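3.2 Viewing conditions and recall of period detail

The second study asked whether viewers of historical dramas remember setting better when a film gives its dates on screen. Participants were recruited through two repertory theaters, the Arano and the Ridham, and through the film society at Tangen. Of the 1,703 people who returned a first questionnaire, 900 completed the follow-up in July and were retained for analysis.

Each participant watched one of 17 features set before 1900. Titles with a spoken prologue were treated as dated if the prologue named a year. Coding followed the scheme set out by Gebreyes in the earlier Cluver report, with two changes. Costume and speech were scored separately, and questions on plot were moved to the end of the form.

Viewers of dated films placed the story in the correct decade more often than viewers of undated films. The difference was smaller among those who attended in groups. Recall of household objects did not follow this pattern. Participants often remembered small items handled by a lead actor and forgot the larger furnishings of the same room. Abrehet Gebreyes reviewed 11 disputed answers, and her rulings were applied to the full set. Results for object recall should be read with care, as the films differed widely in their use of close shots.

Figure 4. Small items on a marble surface, with a card reading "Manta Ray" and a polka-dot umbrella. 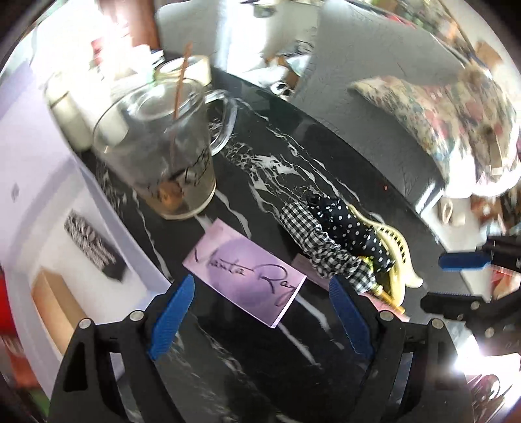
3.3 Limits of the sample

The theaters drew regular filmgoers, and the findings may not extend to people who watch mainly at home.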